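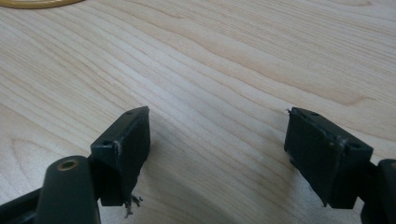 Dadinham Chores - data card

Version 2, 26 Nov 2018. Maintainer: Abrehet Tekleab

Dadinham Chores is a set of short recordings of household and light shop-floor jobs. We put it together to get a straight answer to a question we hear a lot: can a machine do these chores yet? For most of them, no. For a few, under good conditions, sometimes.

What is in it

There are 300 recordings covering 46 chores. Most are tabletop work such as folding cloths, sorting screws, capping jars and clearing plates. The recordings were made by people using a two-finger hand-held gripper, with the view taken from the tool itself. Each one has a text label and a pass or fail mark.

Finger pads wear with use. The edges scuff and the covering starts to fray, and a worn pad does not hold thin items the same way a new one does. We did not swap pads on a fixed schedule, so expect some variation from one session to the next.

Baseline results

We trained the Letix policy on the full set and ran each test chore 100 times on a Yimer arm. Moving a cup from one spot to another worked 71 times. Folding a cloth worked 46 times, and only when the cloth started out flat. Picking up a single coin was bad enough that we left it out of the table.

Known problems

- Pale tabletops are overrepresented. Results on dark or shiny surfaces are worse.
- Chores that need two hands are missing.
- Labels from February were written by one person and use different verbs. Fixes are welcome.

Use

Free for research and teaching. Please don't quote the cup result on its own as proof that a robot can set a table - it can't.

Related
Bastine Shop Floor Set
Letix training notes
Yimer arm setup guide

3 comments | 71 shares

Contact | © 2018 Dadinham | Back to top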